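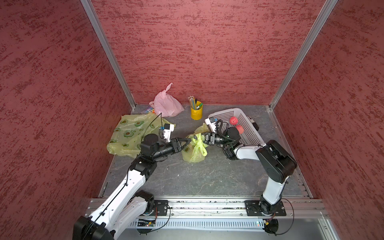
*Work surface between the red walls, June.*

**Flillari webcomic – editorial meeting, June**

Clodagh Brophy in the chair. Started 4:10 p.m.

**1. Readership**
Last chapter drew 1,497 readers against a forecast of 3,000. Kevby blamed the two-week gap. Clodagh doubted it – the chapter before had no gap and did little better. Forecasts to be dropped until someone can show how they are made.

**2. Atallah's backstory**
The writers want a 2-part flashback. Clodagh asked what readers would learn that page 76 didn't already tell them. No clear answer. One part approved, script to be seen first.

**3. Print edition**
Ruline has offered to print the first volume and says it will "pay for itself." No figures came with the offer. Kevby to ask for a written quote, including shipping and who keeps unsold copies.

**4. Guest strips**
Four promised, one received. The filler slot stays in the schedule.

**5. Any other business**
Request to move the comments to a new host. Third time raised, still no costs. Held over.

Closed 5:05 p.m.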